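The Stitgate Cellar Stay – two nights, one brewery, and a very good breakfast

I've been selling beer breaks out of my little office in Prindcombe for long enough to know which ones people come back and hug me for, and this is one of them. Two nights in a guesthouse that shares a yard with a working brewery, a guided tasting on the first evening, a brewing morning on the second day, and all the walking you can manage in between (or none, I don't judge).

The guesthouse is called Figueiredo, after the family that built it, and it has eight rooms over three floors. There's no elevator. If stairs are a problem, tell me when you book and I'll ask for one of the two rooms off the courtyard. They're a bit darker but you get your own door, and they're closer to the bar!

Your host is Valquíria Toledo. She runs the tastings herself, five beers and a mystery bottle, and she'll happily go past the hour if people keep asking questions. She pours the Wedik smoked lager last. I didn't like it the first time. I now have a case of it at home.

What you get for your money:

Two nights, double or twin room
Breakfast both mornings
Tasting on arrival day, 6 pm
Brewing morning with lunch
One dinner, three courses, beer with each
A swing-top bottle to take home

Dinner is cooked by Aparecida Cordeiro and the menu moves with the season. In March I had barley soup, then pork shoulder braised in dark ale, then a malt ice cream I still think about. Vegetarians do fine here. Vegans should give us a week's warning – the kitchen is small and she likes to plan.
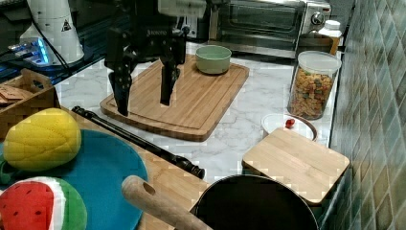
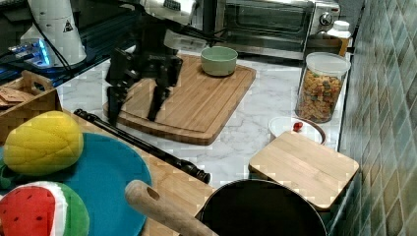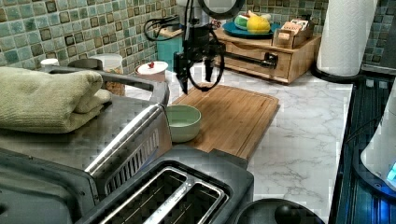 Breakfast runs from 7:30 to 10, and it's the spent-grain bread you want. It comes out in two batches and the second one is usually gone by nine, so set an alarm if you were up late. Coffee is included, and so is a small beer if you ask for it (people do ask).

The brewing morning starts at 9:30 in the old malt store. Gaëtan Tanguy, the head brewer, takes a group of up to ten through mashing in, and you'll be stirring, so wear shoes you don't love. Lunch is bread, cheese and pickles at the long table. The batch you help with goes into the pub later on, and I can have bottles shipped to you when it's ready, for the cost of the postage.

Getting there: the train stops at Stitgate and the 38 bus goes from outside the station to the end of the lane. Drivers can park in the yard for free. Please don't trust your phone for the last turn, it will send you up a farm track. Go past the chapel and look for the green gate.

Price is $101 per person deposit, with the balance due four weeks before you travel. You can move your dates once at no charge, up to two weeks out. Kids are welcome at the guesthouse but can't do the tasting, and the brewing morning is for over-18s only. Well-behaved dogs can stay in the courtyard rooms.

Want the whole place for a birthday or a club trip? All eight rooms for two nights comes to $2,175, room and breakfast only, and I'll price the tastings and dinner separately once I know your numbers.

Email me with a couple of possible dates and I'll check the rooms. If I'm out on a trip, Clodagh Mac Suibhne answers the mail, and she knows the beer list better than I do.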